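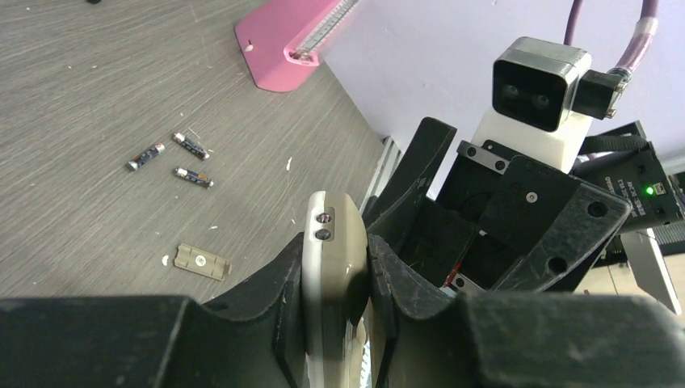 Last changed: Aug 13, 2025

Teaching the arms to do batteries: my tips so far

I've been at this since July, on the bench at the Skatach workshop, and small batteries have eaten more of my evenings than any other job (yes, including the zippers!). So I'm putting my notes in one place, mostly for anyone else steering a pair of arms by hand and wondering why every recording comes out a mess.

Clear the table, but don't go crazy. I leave the three batteries and the little beige cover lying out on the gray tabletop, and I let the odd bit of clutter stay at the far side. My first batch was recorded on a spotless table and the trained arm got confused the minute somebody put down a pencil case.

Hold the device in one gripper and keep it there. I pinch it upright, low down, and then I do not touch that hand's controller again until I really need to. Every little squeeze you make gets recorded, and the arm will learn your fidgeting right along with the useful part. If your thumb gets tired, stop the take and shake it out.

Bring the second gripper in from the side. Coming straight down looks quicker, but you lose sight of the device behind your own fingers, and then you're guessing. From the side I can keep an eye on both sets of fingertips.

Don't line the batteries up! I did this for ages because it made my life easier. Now I drop them in a loose bunch, pointing whichever way they like, and nudge one if it's hard up against another. Same with the cover: sometimes straight, sometimes crooked, sometimes a bit farther off.

Go slow at the ends and normal speed in the middle. Reaching across the table can be brisk. The last half inch before you grip is where I practically hold my breath, and those are the takes that train best.

If you fumble, keep going for a moment. Pick the battery up again and carry on, and save it. A few recoveries in the pile are worth having. What I throw out are takes where I sat there thinking, because a long pause teaches the arm to sit there too (mine once parked itself over the table for a whole coffee).

Check your cables before you start. The ones by the camera need enough slack for the wrist to turn all the way, so I swing each arm through its full reach with nothing in the fingers first. Saved me from a yanked plug at least twice.

How many takes? I had 182 from the first round and it was hopeless past the first battery. With 1066 it got pretty decent. I record in blocks of 100 over several days, and I quit after nine bad ones in a row and go home.

My Girka controllers are stiffer than the Bravska pair I learned on, so if yours feel loose you may want to go gentler than I do. Jurčo grip tape on the handles helps if your palms sweat. Next up for me is pressing the cover back on, and I'll add to this page when I've got something worth passing along.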